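In Praise of the Cable Tangle

Every Saturday I clear one table and deal with the cables, and I look forward to it all week.
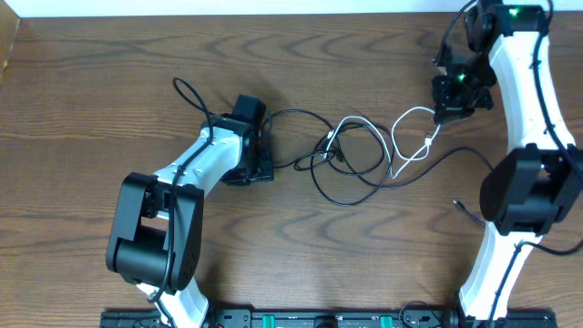
Start with the worst one

A black cable in a knot with a thinner white one riding along beside it, on bare wood – I love that sight! People want to throw the whole mess in a drawer. I say put it on the biggest table you own, where you can follow a strand with your finger from one end to the other (wood grain is lovely to look at while you think).

Don't pull

Pulling is how a loop becomes a knot. Loosen the middle, let the thick cable relax, and slide the thin one out first. I once spent 67 minutes on a single extension cord in my old place in Siltham and enjoyed nearly all of them.

Skip the gadgets

I own eight Altwood cable clips and they're fine. A strip of cloth works as well, and you can wash it. Coil wide, tie once, hang it on a nail. My hall closet has never looked better, and I still have the garage to do.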